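# The Pencil Box, Reconsidered

My mother kept her pens in a coffee mug with a chipped handle, and when I moved into my first apartment in Flevbridge I did the same, and for a good long while I thought that was simply how pens were kept.
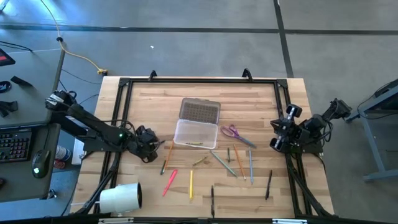

It was a pencil box that changed my mind, one of those clear plastic ones with a hinged lid that you buy for a child in the fall and find under a car seat by spring. I bought mine in October, at the Tamura stationery shop on the corner, meaning it for my niece. Then I carried it home, set it on the dining table, put a few pencils in it to see how they fit, and never did give it to her. (She got a different one, in case you are worried. She picked it out herself and it has a lock.)

I have come around to the idea that writing things want to lie down. A mug is lovely to look at, but you only ever see the tops, and the short ones sink to the bottom and stay there for years. When I finally tipped my mother's mug out I found a golf pencil, a key to nothing, and the stub of a crayon that must have been there since my brother was in grade school. Lay the same collection flat in a box and every last stub gets a fair chance of being picked up again.

If you have a box like this and a free half hour, let me suggest the way I go about it, though there are surely faster ones.

Start by getting everything out. I mean the drawer by the phone, the bottom of your bag, the windowsill, the coat pockets. Spread it all over the biggest table you own and don't try to be tidy yet. I like a wood table for this, a pale one if you can manage it, as the colors look so cheerful against the grain, and there is a pleasure in seeing an orange pencil next to a pink highlighter that I can't quite defend but look forward to all the same. Put the box in the middle with its lid up.

Then try everything. Keep a sheet of scrap paper by your elbow and scribble with each pen and marker before it earns its place. I used to skip this part, and I ended up with a beautifully arranged box full of dried-out felt tips. Give a stubborn ballpoint a few good circles before you give up on it. Highlighters can fool you, too — they'll make one bright stroke and then fade to nothing, so go back and forth a few times.

Next come the pencils, and this is where I tend to lose the afternoon. I sharpen them all, even the ones that don't need it much, over a saucer with the radio on. My sharpener is a little metal Starnico that I've had for ages, and it leaves those long curls of shaving that I could never bear to throw away as a girl. I throw them away now, mostly.

What goes in the box is a matter of temperament. Marisol Carrillo, who taught the younger grades down the hall from me for 7 years — I know I should spell that out, but she always wrote it as a numeral on her cards — packed hers with the long pencils along the back and the short ones in front, like a class photograph. I go by color. My husband goes by whatever is closest to his hand, and then closes the lid on it.

And then there are the scissors. Children's scissors, the sort with bright plastic handles, will often fit if you lay them in first and at a slant, and let the pencils settle in beside them. The big kitchen pair will not fit, and you should stop trying. Always put them in closed. If they take up more than their share, let them live in the drawer and keep the box for things that make a mark.

A word about short pencils and crayons, which I feel strongly about. Please keep them! A short crayon is perfect for a small hand and for marking lumber, and a short pencil tucks into a checkbook or a recipe binder like nothing else. I have three in my apron pocket as I write. If you must thin things out, give away the extras among the long ones, which somebody will be happy to have.

The box wipes clean with a damp cloth and a drop of dish soap, and pencil smudges in the corners come up with an ordinary eraser. Let it dry with the lid open. I did mine again last week, after the holidays had scattered everything through the house, and found two markers in the button tin and a perfectly good pen holding up the basil. They're back in the box now, and the basil has a chopstick.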